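Home > Boards > Legged and Humanoid > Setup and Repair
Thread: left arm sags after calibration, right arm fine. tether? homing? losing my mind

kylie_r
2/15/25
Ok quick one before I have to go get groceries. Full size humanoid, silver shells, the five finger hands. Arms run on the Cundora drives, stock firmware, I haven't touched anything below the config file.

Problem. Left arm goes out to reach pose over the desk, gets there, looks perfect. Then over a couple minutes it droops. Not a lot. Enough that the fingers end up touching whatever is under them. Right arm does not do this, even with weight in the hand.

Done so far:
- rehomed both shoulders, twice
- swapped left and right shoulder gain values, droop stayed on the left
- checked bolts on the shoulder bracket, all tight
- new crimp on the left power lead

Joint log says error is basically zero the whole time it's drooping. That's the bit that bugs me. It thinks its where it should be.

Any ideas?

tomos_p
Error zero and arm moving = your encoder is moving relative to the joint. Mechanical. Look at the encoder magnet, not the gains. I've had the glue let go on one and it looked exactly like this.

kylie_r
Which side of the gearbox is the magnet on with these? I don't want to pull the shell if I don't have to. Those clips are horrible.

tomos_p
Output side on the older ones, both sides on newer. If the part number on the drive starts with 36 it's the old one. You will have to pull the shell. Sorry.

shayne.k
Going to disagree. Before anybody pulls a shell, what's the tether doing? Mine had a droop for a month and I blamed everything. It was the harness. Cable bundle coming off the head was pulling the torso a hair to one side, waist joint was giving, and the arm hangs off the torso so the hand goes down. Shoulder reads zero error because the shoulder IS fine.

Put a level on the chest plate. Thirty seconds.

tomos_p
Waist would show up in the log though

shayne.k
Only if you log the waist. Default config doesn't. Arms and head only.

kylie_r
...I do not log the waist. ok. Will turn it on tonight.

bev_katene
Jumping in bc I look after two of these. Shayne is right about the log. Also right about the level but put it on the metal under the chest shell, not on the shell. Shells flex. I chased a tilt for a whole afternoon that was just a shell not clipped in all the way.

My order for any arm complaint, taped inside the tool drawer:

1. Power off, e-stop in, robot on the hoist.
2. Go up the tether by hand from head to first anchor. It should move freely with the head turned full left and full right.
3. Wiggle the waist. Any play, stop there and fix it.
4. Wiggle shoulder, elbow, wrist, in that order.
5. Only then power up and rehome.
6. Log everything. Hold the pose ten min with nothing in the hand.
7. Same again with a known weight.

Everybody starts at 5. I did too.

shayne.k
Step 2 is the one. Tie the anchor too tight and the head turns into a crane.

tomos_p
Fine but she swapped gains and it stayed on the left. If it's waist tilt both hands drop or one drops and one rises. Does the right hand come UP when the left goes down Kylie?

kylie_r
Never looked. Right hand is usually down at the side so I wouldn't notice. Good question. Will measure to the floor.

mereana_p
What's your load in the right hand? If you're holding something on one side only the waist is working sideways the entire time. Those waist drives get warm and then they cut current to protect themselves and the thing leans a bit. Without any fault. It's in the Iltard notes for the waist unit, way down in the back, I think the register is 143. Read it while it droops.

kylie_r
Empty jug most of the time. Sometimes part filled. I'll read 143, thanks.

bev_katene
Mereana is 143 the limit or the live value? I have 281 written down for live.

mereana_p
Oh. 281 live, 143 limit. You're right. Read both anyway, the limit drops when it derates so it's useful.

kylie_r
Ok back. Long one, sorry for typos, doing this one handed.

Waist logging on. Chest shell off, level on the metal. E-stop within reach, I'm not standing under the arm.

First run: nothing in either hand. Ten min. No droop. Zero. Level didn't budge.

Second run: jug in the right hand, right arm down, left arm out over the desk. Droop starts around three minutes in. Waist log shows error slowly growing. Reg 281 climbs, sits there, then 143 steps down and the lean starts. So Mereana called it. Shoulder is innocent. Tomos I'm very glad I did not pull that shell.

BUT. Third run, same jug, I unclipped the tether from its wall anchor and held the slack myself. Droop still there but way smaller, like half. So Shayne also called it? Both?

shayne.k
Told you

tomos_p
Ok ok. I'd still look at the magnet some day.

mereana_p
Both makes sense. Tether pulls a little, jug pulls a little, waist can manage either one, can't do the two together for long. Did you keep the old anchor spot?

kylie_r
Put it back for now so I can compare. Setup for the runs with the jug, cup under the open hand as my droop gauge. When a finger gets to the red lid I stop the clock. Very scientific. 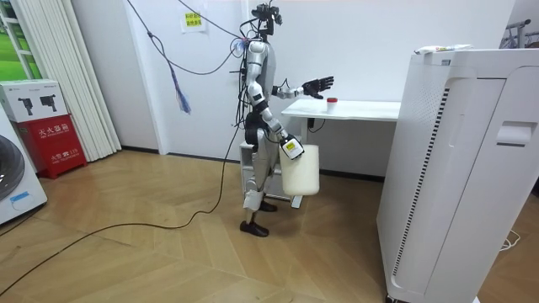

Tomos wants to know whether the lid really is good enough as a gauge, and I'd ask the same. Pick a finger and always use that one, bc they don't all sit at the same height when the hand is open. Better yet tape a ruler upright on the desk and read the knuckle.

kylie_r
Ruler, yes. Will do. I've been going by whichever finger gets there first so my times are probably junk to compare. Trend is real though.

shayne.k
Move the anchor before you do anything with the waist. Free fix. You want the cable to come straight down to the head with a loop of slack, not in from the side. If you can get a hook in the ceiling do that. If you're renting, one of those spring tool balancers on a pole works, the lightest one they sell. The heavier ones pull harder than the problem you have now.

bev_katene
Disagree on the balancer. It's always pulling, that's what it's for. On a machine that balances itself you don't want a constant tug on the head. Slack loop and a swivel, done. And any cable on the floor, tape it down or route it behind. A foot on a cable is how I lost an ankle cover in December.

shayne.k
Lightest balancer pulls next to nothing, mine's been on for a year. Agree about floor cable.

bev_katene
A year of next to nothing is still something your head bracket feels. Check the screws on it.

shayne.k
...one was loose. Doesn't prove anything.

mereana_p
lol

Back to the waist. Kylie what's your derate temp set at? The Araújo kit ships with it really low. If yours has never been changed it's cutting in early. I would not just crank it up though. Clean the vent slots behind the lower back cover first, they pack with fluff. Then look at the thermal pad. If it's gone crumbly replace it, the Pimel pads fit if you trim one corner.

tomos_p
Do NOT raise the limit first. Seen a waist drive cooked that way. Smell doesn't leave.

kylie_r
Not raising anything. Had the lower back cover off just now. Vent slots solid grey. Like felt. Vacuumed, then a soft brush, then vacuum again. Pad looked ok-ish, a bit dry at one end, ordered a new one.

Moved the anchor too, higher and nearly over the head. Slack loop, zip tie loose enough to get a thumb through. Didn't do the balancer, sorry Shayne, want to see what it does with just the loop.

Rerun with ruler, same jug, same pose:
10 min, droop too small to read off the ruler. 281 climbs then flattens, 143 never steps.
20 min, still nothing on the ruler, waist warm to the hand but not hot.

Going to do an hour tomorrow with the jug part filled.

tomos_p
Nice. Log the hour and post it. And save your config under a new name, I've lost mine twice.

bev_katene
Rehome after the cover goes back on. People skip it. The lower back cover presses on the waist loom a bit if the loom isn't tucked in the channel, and that gives you a new lean that's nothing to do with the old one.

kylie_r
Tucked it. It was not tucked before. So possibly that makes three causes, ugh.

shayne.k
Put it all in the first post, next person with a droopy left arm will land here

kylie_r
Can't edit, post's locked after an hour. Short version here then:

droop on one arm, joint error zero -> log the waist
level on the metal, not the shell
run with and without weight in the hand
run with and without the tether anchored
read 281 and 143 while it happens
clean vents behind lower back cover, check pad, tuck loom
anchor overhead, slack loop
rehome last

mereana_p
Add "write down which register is which", from me.

tomos_p
And the magnet

kylie_r
Update, the hour run. Jug part filled. Level moved by a hair at 40 min and stayed put. 143 stepped down one time near the end and came back by itself. Calling that good til the new pad shows up. Left hand stayed off the lid the whole hour.

bev_katene
One step near the end is the pad. Fit it and run again before you go heavier. What's next on the list for it?

kylie_r
Wrist on the right side clicks when it turns in with the jug. New thread for that one, need food first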